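The Long Way to Momano

My aunt left me her half of a ferry ticket. I know how that sounds, but stay with me. It was one of those old round-trip jobs from Plollcombe out to Momano, stamped number 774, and she'd used the going-out part and never the coming-back part. She lived on the mainland her whole life. So how did she get home?

I asked my mother, who said "swam, probably" and went back to her crossword.

Well, I had a week off in September and no plans except cleaning the gutters, so I drove down to Plollcombe with the ticket in my shirt pocket. The woman at the ferry window held it up to the light like I was passing her funny money. Then she called over an older man, and he called over an even older man, and that one laughed so hard he had to sit down on a coil of rope.

"We quit printing these in the year 2000," he said. "But it's still good. I'd have to honor it."

"It only goes the other way," I said.

"Then you'd better buy one going out!"

So I did. It cost me 36 dollars and I got a seat next to a crate of hens.

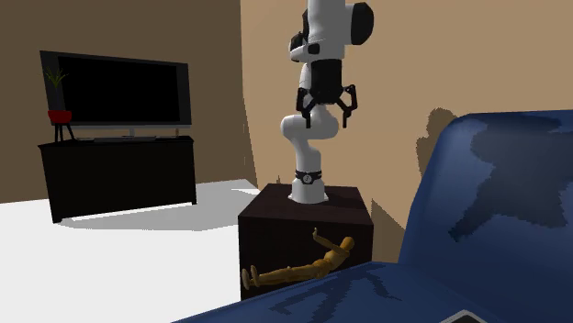
The crossing took the whole morning. There was fog until lunch, and a boy kept walking up and down the deck selling boiled peanuts out of a bread bag (they were very good, I had two helpings and then felt guilty and bought a third for the lady with the hens). When the fog came off, there was Momano, a lot smaller than I'd pictured it, with one street running up from the dock and a cafe called Karam at the bottom of it.

I laid the ticket on the counter in there and ordered soup. I wasn't being clever, I was just tired of it getting bent in my pocket. The man bringing the soup stopped dead.

"Where'd you get that?"

I told him. He put the bowl down and looked at me a good long while, mostly at my ears, which are my aunt's ears, everybody says so.

"She missed the last boat," he said. "My father took her back in the Grora. Rowed half of it, the engine was no good. She was supposed to come back that Christmas."

"Did she say she would?"

"She said she still had a ticket."

He didn't charge me for the soup. He showed me the Grora too, upside down behind the cafe with weeds growing up around her and most of the green paint gone. I put my hand on the hull and felt silly and left it there anyway.

I caught the four o'clock home. When the kid at the gangway asked for my ticket I paid him cash, and he gave me my change in quarters.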